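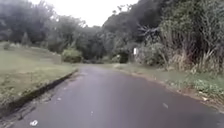 # Nunbridge Rover Club – Frequently Asked Questions

Last updated January 13, 2026

## Joining

**Who can join?**

Any student enrolled at Nunbridge, in any major. You don't need to know how to code. Several current members started on wiring and tires and picked up the software later. A few never did, and the rover still needs them.

**When do you meet?**

Tuesdays at 6:30 in the shop, and Saturday mornings for outdoor driving. You don't have to come to both. If the Saturday session is moved or canceled, it goes out on the mailing list by 8 a.m.

**Is there a fee?**

Twenty dollars a semester. It covers safety glasses, your key card and part of the battery budget. If that's a problem, talk to Abdelkrim Belkadi, the faculty advisor, and he will waive it.

**Can I join in the middle of the year?**

Yes. The rules test can be taken any Tuesday. You can handle the rover before you pass it, but you can't hold the stop remote.

## The rover

**What is Morsy?**

Morsy is our outdoor rover. It has four wheels, one forward camera, a GPS receiver and wheel encoders. It drives itself along a paved route and has to stay on the pavement without painted lines to follow. The first version was built two years ago. The current frame is the second.

**How fast does it go?**

Walking pace. The software limit is 1.4 meters per second, and we don't raise it for demos.

**How does it find the edge of the road?**

The camera picture goes to a small network that marks each part of it as road or not road. The planner then aims for the middle of what's left. A curb is fairly easy. A ragged edge with leaves and dirt on it is harder, and so is a bend where plants hide the rest of the road. Most of our work this year is on those two.

**Why not just use GPS?**

Under trees our receiver can be off by more than the width of the rover. We use it to know which part of the route we're on, and the camera does the steering.

**What happens when there is litter on the road?**

Small, light scraps should be ignored. Last fall the rover braked for nearly every one of them. The training set now has 1,794 pictures labeled "flat debris" and the false stops have dropped a lot, but it still gets confused by plastic bags in wind. Anything taller than a soda can should make it stop and wait.

**How many pictures are in the training set?**

3,370 labeled so far. Another 2,676 are waiting. If you have a free hour and a laptop, this is the most useful thing a new member can do. The labeling guide is in the shared folder under `docs/labels`. Read the part about curbs first – people disagree about whether the curb counts as road. It doesn't.

## Saturday drives

**What do I need to bring?**

Closed shoes, water and a jacket. We supply the vests. Ticks are a problem in the tall grass until November, so wear long pants.

**How many people have to be there?**

Three: one on the stop remote, one walking ahead, and one with the laptop. With only two we can collect pictures by pushing the rover, but the motors stay off.

**Do you drive in the rain?**

No. The motor housing is sealed but the laptop tray isn't. A damp road is fine.

**What if a car or cyclist comes?**

The person walking ahead calls "hold," the remote operator stops the rover, and we lift it onto the grass. Do this every time, even if there looks to be plenty of room.

**Where do the recordings go?**

Copy them to the shop computer the same day. Name the folder with the date, the route letter and your initials. Don't delete bad runs. Write one line in the log saying what went wrong.

## Competition

**Which competition do you enter?**

The Lastideo Challenge, in the spring. Teams get a 1,016-meter paved course they haven't seen before, and two attempts. Points come off each time a person has to step in.

**How did you do last year?**

Ninth out of fourteen. The first attempt ended on a bend when the rover followed a strip of dirt off the pavement. The second one finished with five interventions.

**Does everyone travel?**

There are eight seats in the van. Priority goes to members who have passed the rules test and been to at least six Saturday drives.

**Who pays for it?**

The department covers the van and the entry fee. Voltora gives us battery packs at cost and has their logo on the rear panel. Meals are on you.

## Other

**Can I use the rover for a class project?**

Usually yes, between the end of the competition and finals. Send Dr. Belkadi one paragraph saying what you want to change. Hardware changes have to be reversible.

**Can I get course credit?**

One credit per semester, pass/fail, with a four-page report at the end. Sign up before the add deadline. It can't be done afterward.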